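Kilska arm software: progress report for the Wekeck fund, December

Thank you for your patience while we got this together.

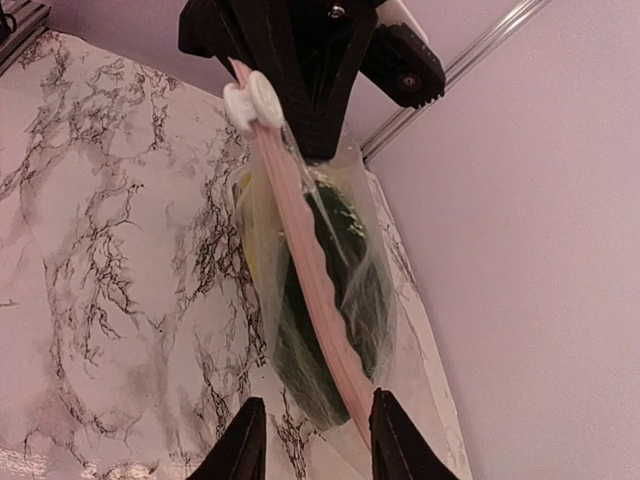
Your reader's note on our last report asked whether the planner would ever cope with soft packaging, or whether we were going to spend the whole grant on boxes. The note added that a zip-top bag doesn't keep its shape between one look and the next, so a plan made at the start of a move may be out of date by the middle of it. We agree with every word of that, and it has shaped most of what we've done since.

The biggest change is in how the two arms share what they know. Until the autumn each arm ran its own plan, and the second one more or less guessed where the first was holding the bag. Both now read from a single model of the bag, which we call the Tosano layer (it was the name of the folder and it stuck). It keeps one estimate for the zipper track, one for the slider and one for whatever is inside, and it refreshes all three 10 times a second. The contents matter more than we expected. A cucumber pulls the film quite differently from a few small items, and the old model treated every bag as if it were hanging flat.

Perception has been slower going, I'm afraid. Clear film throws back highlights that the depth estimate reads as solid edges, and we lost a good many evenings to a filter that cured this beautifully and then hid the slider as well. The present version leaves the highlights alone and follows the coloured strip along the closure instead — less elegant, but it holds up when the bag is creased. Bags with a clear closure are still beyond us, and we would rather say so plainly now than in the spring.

On the figures you asked for: we ran 100 attempts at gripping the slider with the new model, and 49 ended in a firm hold. The old model managed eight in a run of the same length. Most of the remaining failures come from one finger nudging the loose film before the other has closed, so the planner needs to treat the skirt of the bag as something to go round. Work on that has begun in the Asamoah branch, and we're quietly hopeful about it.

We have also tidied the replay tool, so a failed attempt can be stepped through with the planned and measured paths side by side. You're very welcome to a copy, and we'd be glad of your comments.

Spending is in line with the plan. The one thing we'd like to ask is whether the money set aside for a second round of box trials could go towards bags instead.

With warm thanks from all of us at Kilska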